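Chapter 9
Setting Up: Tables, Bowls and the Big Appliance

In this chapter
What goes on the work table and what goes under it
Bowls - how many, how big, where
The food processor and its parking spot
The second table
Storage containers and bottles
Key terms: work zone, landing zone, nest, dead corner

Before you start, read the last two pages of Chapter 8 again. The part on knives. It matters for the exercises here and we won't repeat it.

Most beginners start with the recipe. They open the book, find the page, start chopping, and then the bowl is on the wrong side of the room and the lid of something is under something else. Ten minutes gone. The students in the Mestley evening course kept a log of this one August, every trip across the kitchen written down on a card taped to the wall. One pair walked to the same shelf 20 times for a batch of carrot soup. The soup was fine. They were tired.

So, set up first. Cook second.

9.1 The work zone

The work zone is the bit of table you can reach without moving your feet. Stand at the table, elbows in, swing your forearms left and right. That's it. Smaller than you think. Everything you touch often goes inside that half circle, and everything else goes behind it or off the table.

Front of the table: the bowl you are filling, a shallow dish for scraps or for the next thing going in. Back of the table: bottles, containers with lids, the appliance. Low things in front, tall things in back. If a tall bottle sits in front of a short bowl you will knock it over, and it will be the oil.

Ó Dálaigh, whose kitchen notes we borrow from all through Part Two, calls the back row "the shelf that isn't there." A decent way to think of it. You reach to it, you take a thing, you put the thing back in the same spot.

9.2 Bowls

Two mixing bowls of the same size beat one large one for nearly everything in this book. One for wet, one for dry. Or one for peeled and one for not peeled yet. Plastic is light and quiet. Steel is easier to clean after garlic or turmeric, and a shallow steel dish with a smooth rim is handy for anything you want to see all at once, like spices already measured out.

Keep the bowl in use near you and the spare toward the back. Don't nest them while you are working (nest = stack one inside the other). A nested bowl picks up whatever was on the bottom of the one above.

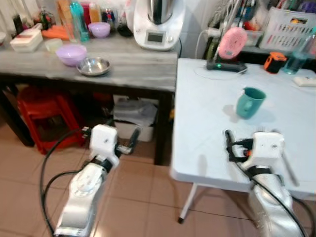

A food processor is heavy and you do not want to be sliding it around with wet hands. Give it one place and leave it there. Toward the rear is good, with the cord running off the back and not across the work zone. Leave enough room above to lift the bowl straight up. If yours has a display, turn it so you can read it from where you stand - you'd be amazed how many people lean over a spinning blade to check a number.

Unplug before you take the bowl off. Every time. Yes even for a second.

9.3 The second table

A folding table set right beside the main one is the cheapest improvment you can make to a small kitchen. It is your landing zone. Finished things go there. Clean, dry, ready to carry out. It doesn't need to match the other table and it doesnt need to be fancy, but check the leg locks before you put any weight on it.

Do not let it turn into storage. The Illatach study kitchen put one in and within a week it held mail, a lamp and three jars of buttons. Clear it at the end of each session.

9.4 Under the table

Good space, badly used. A stool tucks in fine, and a bin for cloths or bags. Nothing you need while your hands are dirty. And nothing sticking out past the table legs - feet go there.

The dead corner is the far back end of the table, usually on the side you don't favor. Things go there and stay for months. Fine for a container you open once a week. Bad for salt.

9.5 Containers and bottles

Colored lids help if you use them as a code. Dorkholm, the case kitchen from Chapter 4, went with red for dry goods and blue for anything opened and dated. Pick your own colors, write them on the inside of a cabinet door, stick to it. See-through containers need no code but they do need a label, becuase flour and powdered sugar look the same at 6 in the morning.

Bottles: group them by use, caps wiped, labels facing out.

Try it
Clear one table completely. Put back only what you need for the flatbread on the next page. Cook it. Afterward, draw the table from memory and mark anything you had to walk for. Move those things, then make the flatbread again tomorrow and compare the two drawings.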